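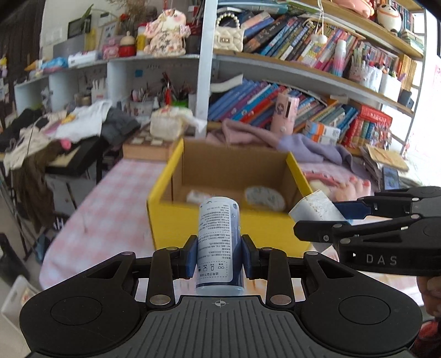

Progress since the last report

The Custthorpe student robotics club has now recorded 400 demonstrations of the packing task, against a target of 600 for the school year. Recording is done with hand-held grippers in students' own bedrooms, so the model we train sees ordinary household items and real clutter. Each demonstration is one item going into an open cardboard box.

Of the recordings made up to January, 52 were rejected at review and are not included in the total. Most had a hand over the lens or stopped before the item was released. Siu-ming Man rewrote the checking script, and students now run it at home before they upload.

Cylinders are still the hardest shape. Students have been practicing with spray cans and other round items, one gripper upright and the other holding its item at an angle. The fingertips have to close near the middle of the can or it turns in the grip. We added a page on this to the student handbook.

Training

The first model was trained on the Trasar workstation and tested on the club's bench arm. It handles soft items such as folded cloth well. It places boxes correctly if they start flat on the table. It does not yet pick up a standing can reliably – the arm tends to close too early and knock it over. A second training run will start when the new cylinder recordings have been checked.

Spending

We have spent $510 of the equipment grant, on replacement fingertips, storage drives and one spare battery. The Nurell order for a second set of linkage arms has not been placed. Hatem Metwally is waiting for a revised quote.

Next period

Finish the remaining recordings, with at least half of them using both grippers.
Repeat the bench test with the second model.
Enter the Liao student challenge in the household category – the entry form is drafted and needs a signature from the school.

We are not asking for any change to the budget or the end date.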